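The long apprenticeship of the drawer
28/09/2019

Hawi Woldegiorgis has spent most of April and most of the summer teaching a robot to put rubbish in a drawer. She does it by remote control, one go at a time, and the Himbridge lab has now saved 2961 of those goes.

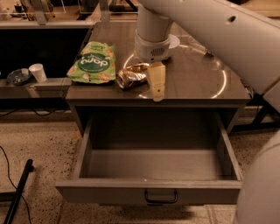 I have been told this is how machines will learn housework. A person steers the arm, the computer keeps a record of every twitch, and with enough records the arm should manage alone. I wanted to know what counts as enough. Fotis Economou, who runs the project, first thought 300 would do it. He laughs at that now, a bit thinly.

The table is set with a snack bag, a drinks can, a bowl, a bottle. My own kitchen has rather more in it, and the drawers stick.
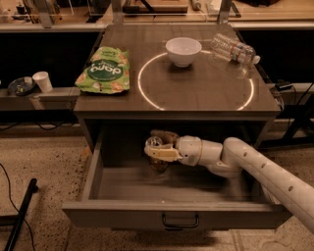
Whose skill is it?

Woldegiorgis is good at this. She slows down before the fingers close and backs off when the angle is wrong – small decisions, made by someone who has handled cans all her life. The worry is that the robot copies the path of her hand and misses the reason for it. Economou says variety cures that. Move the bowl, turn the bag round, try again.

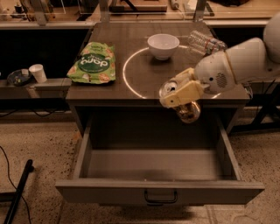

7 min read

Perhaps. But every variation is another afternoon of somebody's wages, and the sales talk from firms such as Motbridge rarely dwells on that. I asked Woldegiorgis if she would have one at home. She said she'd want to see it do the cutlery first.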